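Publications > Silten Reports > Manipulation > Section 4.2

Print this page | E-mail this page

4.2 Unintended contact with the emergency stop

Of the 3,783 button-press attempts logged on the Clostovix cell, 539 ended in a fault. Most were missed presses, where the finger came down on the bezel or the enclosure face and the force limit halted the arm. A smaller group concerns us more. In these, the arm was sent to the red push button and touched the emergency stop directly under it.

The detector returned two red circles and the planner took the one with the higher score. The mushroom head is larger and stands out further from the face, so it often won. At low approach angles the finger could also brush the cap on its way to the correct target – a separate fault with the same result.

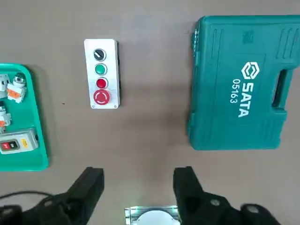 Figure 3. Wrist camera view before approach, with the control station between a parts tray and a tool case.

Each contact with the stop cut power to the arm. The brake held in every case except 2, when the wrist sagged onto the station before the brake engaged. We traced this to a worn relay in the Grotus safety unit, which was replaced in January. No one was inside the guard at the time.

We then made two changes. The planner now treats the emergency stop as an obstacle with a fixed margin, and the Spahić detector labels it as its own class. Approaches are limited to within 3 degrees of the face normal – a stricter limit than the gripper needs for the upper controls. Section 4.3 repeats the trials under these settings.

Contact | Copyright Silten 2020-11-30 | Back to top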